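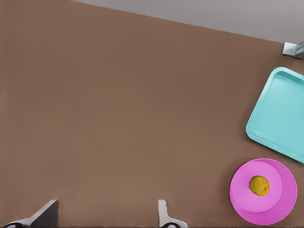
Okay, I promised a few of you a thread on reading old handwriting, and I've put it off since March, so get comfortable. I'm going to ramble and I'm not even a little sorry. 🧵

---

Some background for the newer folks. My great-aunt left me an account book from a general store in Cruickshank, started in 1795 and kept up by at least two people with very different ideas about what a letter "r" should look like. One of them I adore. The other one I have had words with, out loud, in my kitchen.

---

The first thing I'd say to anybody starting out is to stop trying to read it. I mean that kindly! Copy out the shapes for a page or so, with a pencil, exactly as you see them, even the ones that look like squashed bugs. Your hand picks up what the writer's hand was doing, and by the bottom of the page you'll be reading words without meaning to.

---

Second thing: the long s. It looks like an f that forgot its crossbar (or kept just a nub of it on the left side), and it turns up at the start and in the middle of words, never at the end in anything I've read so far. I spent a whole evening wondering why so many people were buying "falt." Salt. They were buying salt.

---

Then there are the doubles, where you get one long s and one regular one side by side, and "molasses" turns into something that looks like a medical complaint. Noémie Gagnon, who has been doing this far longer than I have, told me to write the tricky pairs on an index card and prop it against my mug. I've still got the card. It has a good amount of coffee on it now.

---

Abbreviations next, and oh, there are a lot of them. "Do" is ditto. "Pr" is sometimes per and sometimes pair, so you have to look at what's being sold. A raised letter at the end usually means the middle of the word got left out, like Wm for William. And my storekeeper shortened "received" four separate ways on facing pages, bless him.

--- 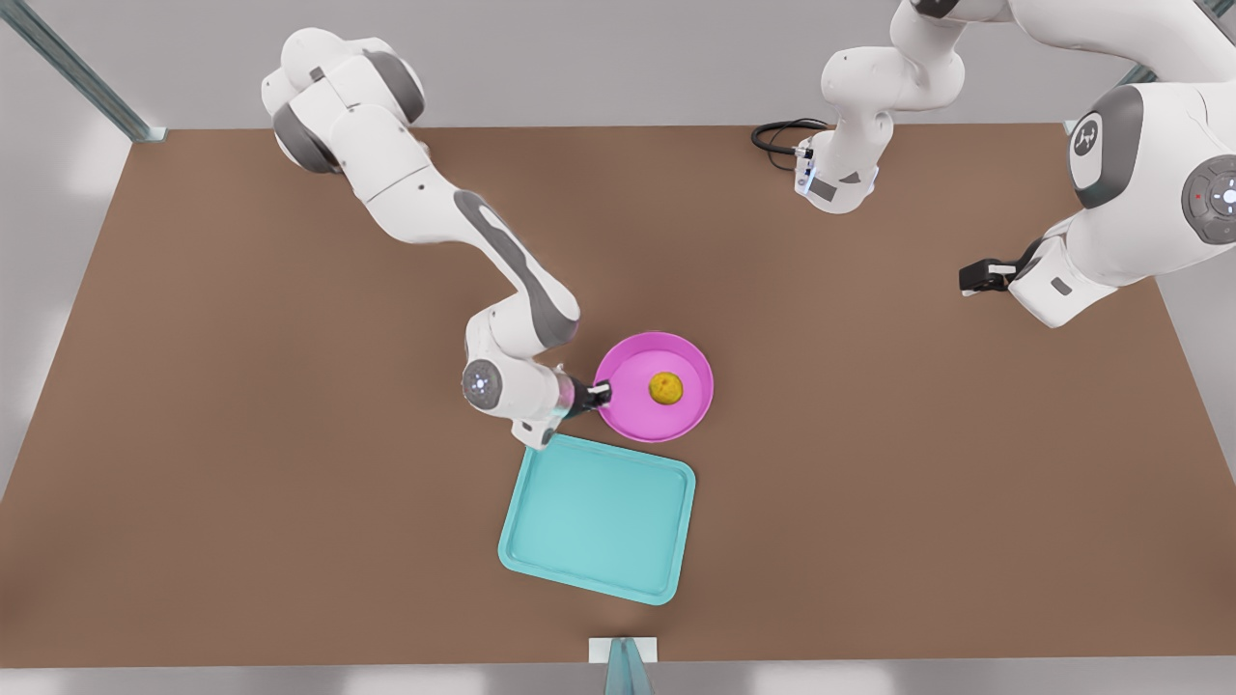 *Two white robot arms over a brown tabletop. Computer-rendered.*

---

Money! People always ask about the money. Mine is in pounds, shillings and pence even though dollars were already around by then, and that's pretty common in store books of that age. Twelve pence to a shilling, twenty shillings to a pound. Check the storekeeper's sums as you go along. If a column doesn't add up, nine times out of ten you've taken a 1 for a 7, and the tenth time he was tired, poor man.

---

A small thing that helped me more than any guidebook: make an alphabet for each writer. Take a blank sheet, write A to Z down the side, and every time you're certain of a letter, copy it in next to its name. Capitals too. The capitals are where people show off. My second clerk makes a T and an F that differ by one tiny tick, and he leaves off the tick when he's in a hurry.

---

I wish I'd done that before I told my whole family we were descended from a Mr. Tarrow. We are descended from a Mr. Farrow. My cousin had already ordered mugs.

---

For lighting, a plain desk lamp set low and off to one side is lovely. It picks up the little dents the pen made, which can save you where the ink has gone pale. Turn off the overhead light while you do it. And no gloves for paper, please, just clean dry hands. You'll feel a torn corner coming a lot sooner with your bare fingers.

---

Somebody asked last time whether to fix the spelling. Please don't, not in your first copy! Type what's there, "shugar" and "buter" and all, and put square brackets around anything you're guessing at. You can make a nice cleaned-up version later for the relatives. I have 3 files going for each page (exact copy, tidy copy, and one that's just me grumbling), and the grumbling one is the one I go back to most.

---

And do read it aloud when you get stuck. They spelled the way they talked. I stared at "arning" for days before I said it at the sink and heard "earthen." As in earthen dishes. Marlene Landry says it could also be "earning," and we've agreed to stay friends about it.

---

What keeps me at it is the people, I suppose. There's a widow who comes in every couple of weeks for thread and a very small amount of tea, and then one spring she buys ribbon. Blue ribbon, two yards. I don't know what it was for and there's no way for me to find out, but I put my pencil down and went and called my sister.

---

If you don't have an old book of your own, try a local archive or library, because a lot of them have scanned pages waiting for somebody to type them up, and they're usually very patient with beginners. Start with a will or a store account. Leave the love letters for later. People in love have terrible handwriting.

---

I'm on the page with the nails and the two bushels of something now. It starts with a P or possibly a very grand R. If you've got a favorite chart of late 18th century capitals, send it my way, I'll be up a while yet with the kettle on.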